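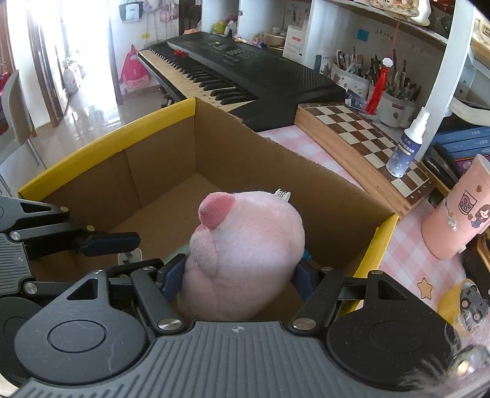 Figure 3. A plush pig held between both finger pads above an open cardboard box, seen from the hand-held gripper.

4. Rules for Recording Demonstrations in Homes

The first draft of the Faltik rules fit on one page, and most of that page dealt with batteries. What follows grew out of using that draft in real rooms, and we are delighted with how much better the present version is. The rules apply to any session in which a person carries a gripper by hand through a household task, with the camera mounted on the tool. We give each rule with the reasoning that settled it.

4.1 Leave the room as it is

An operator may move an object only if it blocks the task or could be damaged by it. Everything else stays. The desk in Figure 3 carries a gingham cloth, a chessboard, a spray bottle and cups of pens and brushes, with a keyboard standing behind the box. We love rooms like this one! A policy meant to work in homes has to find the toy among the household's other belongings, and a cleared desk would teach it very little about that. In an early pilot at Schmieder, operators tidied up before each session out of plain courtesy, and the recordings from different apartments came out looking far more alike than the apartments were.

The exception covers open liquids, medicine and anything with a person's name or address on it. These are put away before the camera is switched on, and the operator notes in the session log what was moved.

4.2 Grasp soft objects across the body

Plush toys forgive almost any grasp, and that is exactly why they need a rule. Operators new to the tool tend to pinch an ear, a tail or a sewn-in tag, which lifts the toy well enough but gives a poor example for anything heavier. Under the Faltik rules the finger pads must close on opposite sides of the main body. In Figure 3 the pads press the pig from both sides and leave its snout in view, a grasp we now use in training new operators. Tags and loose ribbons should stay outside the pads where possible.

Squeeze depth took us longer. We first asked for "light contact," and every operator understood this differently. The current wording asks the operator to close until the fabric dents under both pads, then stop. It is easy to teach and easy to check on playback.

4.3 Hold before release

Before letting go of an object over a container, the operator holds it still above the opening. The pause makes the end of the carry and the start of the release much easier to label. Britta Hollmann proposed this after relabeling the December recordings by hand, and it has been our single most popular change among annotators. The container must be open and its floor must be visible at some point in the approach. Lids and flaps are dealt with in a separate recording.

4.4 Agree on what may be seen

A camera on a hand sees more than the person holding it intends. Shelves, doorways and hanging bags all come into view as the wrist turns. The resident therefore walks through the room with the operator first and names anything that should stay out of the recordings. Consent is given per room, in writing, and the resident may withdraw it for 30 days after the session without giving a reason. We had considered 90 days, but deletion from data already shared with partners became hard to guarantee.

4.5 Checking and rejecting

Each batch holds 100 recordings, and a second person reviews 40 of them against the rules above. Dropped objects are kept and marked as drops. Recordings that break Section 4.4 are deleted the same day, along with all copies. A grasp that breaks Section 4.2 is kept but marked, as both Plusus and Lallen have asked for such cases when testing their own filters.

Version 2 of the rules was fixed on Jun 15, 2020, and all recordings discussed in Section 5 were made under it.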